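Notes from the hat table

Okay, so last month I promised an update on the hat work, and then I got completely swallowed by it, which I guess is a good sign! If you're new to this newsletter: I'm on the manipulation team at Wurkar, and since June I've been trying to get our two-armed robot to put a cap on a head. A foam head, for now.

You'd think the hard part would be the head. The head just sits there (best coworker I've had). It's the cap that makes trouble. Soft things change shape the second you touch them, and a baseball cap is half soft and half stiff, so the brim does one thing and the crown does another. Our old policy was great at boxes and mugs and awful at this. It would grab a fistful of crown, squash the opening shut and then very confidently press a folded cap against a forehead.

Gintarė Dzene, who runs the learning side, had the idea of splitting the training data by where the fingers first make contact. We used to throw every demonstration into one big pile. Now each one gets a tag, brim or crown edge or back, and the model has to guess the tag before it moves. It's such a small change! I was a bit grumpy about relabeling everything, I'll admit, and I did a lot of it with a sandwich in one hand.

The other thing we did was stop tidying up. Our first demos were all cap and head on a bare table, and the policy fell to bits as soon as I left a mug out. So now the table gets a load of groceries and odds and ends, and we shuffle them between runs.

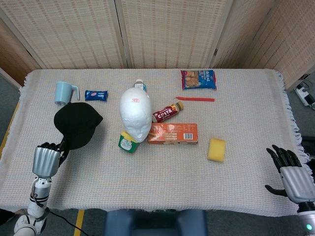
Left hand on the cap, right hand waiting its turn. Snacks are part of the experiment, please don't eat them.

So, numbers. We ran 53 trials with the old policy and 53 with the tagged one, same cap, with the clutter reshuffled each time. The old one got the cap on the head in 22. The new one managed 46. I made Gintarė recount and she was very patient with me.

Before anybody gets too excited, "on the head" means it stayed put when the hands let go. It doesn't mean it looked good. Plenty of those caps ended up pointing sideways, and I gave them full credit. We're going to add a score for brim direction, and I expect the number to drop when we do.

Most of the misses that are left come down to the handoff. One hand picks up the cap, the other is meant to come in and hold the far side open, and if it comes in too early it bumps the foam head and everything shifts. I've been calling it the slap. I'd love to have it gone by the next issue, but I've said that before.

Next up is more caps. The plan is 30 of them, different sizes and fabrics, plus a couple of knit hats that I'm already dreading. Our friends at Trusari have offered to run the same test on their own arms, so we'll get to see how much of this carries over to hands that aren't ours.

If you've got an old hat you don't mind seeing crumpled over and over, drop it in the box by my desk. Floppy ones especially!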